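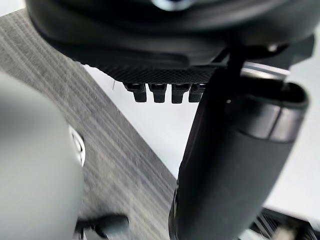 Should we budget for spare grip pads when we buy the arms, or wait until the first set wears out?
Put them in the first order. They are cheap next to the arm, and a separate order later means a second delivery charge and another round of sign-off.

Longer version for the list, as Ahuja asked for the reasoning.

> On the draft budget: I can see 2 arms and 2 grippers, but then
> there are 11 lines of small parts underneath. Could those go
> into next year? Plurkham will ask why we need pads and cables
> before anything has been used. Also, is the Statutetti quote
> still good?
> Ahuja

The 11 lines can come down to 8. I have taken out the second tool stand, the longer mains lead and the carry case. The rest I would keep. Pads and cables are the parts that stop work when they go, and Kevby quotes 8 weeks for them if they are not bought with the arm.

The Statutetti quote runs out at the end of September. Their arm price is lower, but mounting brackets are charged separately and training is extra — add both and there is very little between them and Kevby. I would still like Plurkham to see the two side by side.

Two things are not in the draft yet. One is the bench: if we have to replace the top, that should come out of the building money and not this budget. The other is the service contract. Kevby want it signed with the order, and I have asked whether it can start when the arms are installed.

Please send me changes before the September meeting. I will put the new sheet in the shared folder once I hear back about the contract.

Kiran Tripathi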